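How to run a hand-held gripper table at an open day

Updated Saturday, April 15, 2023

These notes come from the Zisaleck open day, where the Hilodine stand let visitors try a pair of hand-held grippers. They should suit any small demonstration with one table and one pair of grippers.

Before the doors open

1. Cover the table with one large sheet of white paper. Leave a strip of wood bare along the far side so you can see if the sheet has moved.
2. Open and close each gripper 12 times. The fingers should meet squarely. If they don't, loosen the screws, line them up and tighten again.
3. Wipe the fingers with a dry cloth.

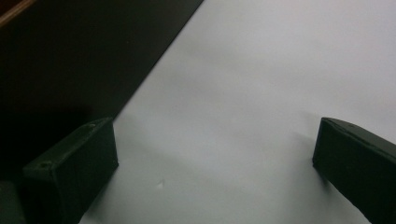 4. Note the widest opening on your set-up card and keep the card at the table. Visitors ask how big a thing the grippers can hold, and the Catacutan sheet only gives the figure for the older model.

Setting out the skillet

Put the electric skillet in the middle of the paper and leave it unplugged all day. Seat the visitor facing it. Run each cable out to its own side so that the two never cross, and check that neither one is pulled tight when the arms reach forward.

Let the visitor hold both grippers over the pan for a moment before trying to grip anything. The left hand usually needs more practice.

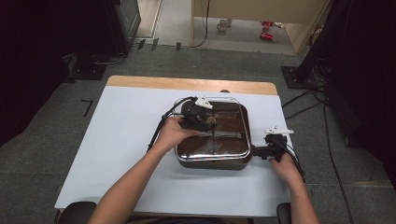

Both grippers at the skillet, one in each hand.

Timing

Allow 8 minutes a person, with two more for the changeover. We tried shorter turns in the morning and people were leaving just as they got the hang of it.

Change the paper at lunch. Spare sheets are kept with the Kinine kit, and the next demonstration is in May.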